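Robot packing cell – questions from the floor
Kit packing, Rellier site. Put together by Kaisu Salminen from the notes people left in the break room.

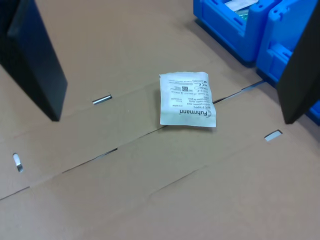
Is anyone losing their job?
No. Same headcount through January and after. Three people per shift move from picking to checking and refill. Refugio has the list, ask him if your name isnt on it.

What does the arm pick?
Small flat stuff only for now – paper packets, like the Fuhrmann ones. Anything heavy or in glass stays with us.

Why is it slower than me?
Because it is. We run it at 230 picks an hour and that's the setting for the first months. Don't race it. Don't cover for it either, the count has to be real.

It dropped one. Now what?
Leave it till the light goes amber. Press hold, pick it up, check the seal. Seal OK – back in a bin. Torn – scrap tray, write it down. Don't reach between the fingers, ever.

Packets landing upside down?
Fine. Print direction doesn't matter to the arm. It does matter in the finished kit, so the checker turns them.

Do I need training?
Yes, everyone on the line. Five hours, paid, with Naheed Mirani. Night shift gets its own session, no coming in on your day off.

Will my pay change?
Not down. Checker grade is under discussion, Montserrat Galindo is taking that up with management. No answer yet, sorry.

Is it recording us?
The camera points at the work surface. Clips are kept for missed picks. Not used for timing people – we got that in writting.

Who do I call when it stops?
Ext. 911 for the cell. Yes we know. That's inside the building only, for a real emergency use the red phone by the dock door.

Can I go back to picking by hand?
Line 3 stays manual. Swap requests to Refugio before the rota goes up.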